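Glass Jars, Clear Trays and Checkered Tablecloths: Your Questions

Answered by Ilse Maes for the Pradgate home pages. Updated 2025-07-25.
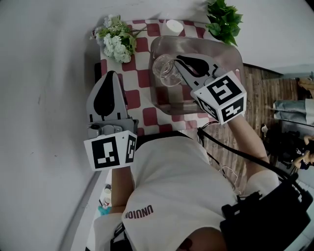 Most of what gets sold for setting a small table is stuff you can do without. I've tried to be fair.

Do I need a tray on top of a tablecloth?
Need, no. A clear plastic one with rounded corners is fine if you like seeing the checks through it. It will scratch. Any shop that says otherwise should show you one after a year of use.

Is it OK to store jars on their side?
Empty ones, sure. I wouldn't trust a full one, whatever the lid promises. Check the threads on the rim for chips before you put a lid back on.

Are "smoky" trays better than plain clear ones?
They hide smudges a little. I doubt that's worth paying extra for.

Do special jar rinses work?
Gilmar Paiva wrote in about one in January, very pleased with it. I used dish soap on one jar and his rinse on another and couldn't tell them apart.

Won't a red and white cloth bleed in the wash?
It might. Wash it cold and by itself the first few times. Color-catcher sheets may help, but I've never seen proof that convinced me.

Where should flowers go on a small table?
In a corner, out of reach of your elbows. White blossoms look good against red checks, and supermarket ones do the job. Skip the plant food sachet if you lose it.

Can I send in a question?
Yes. We have over 400 waiting, so be patient.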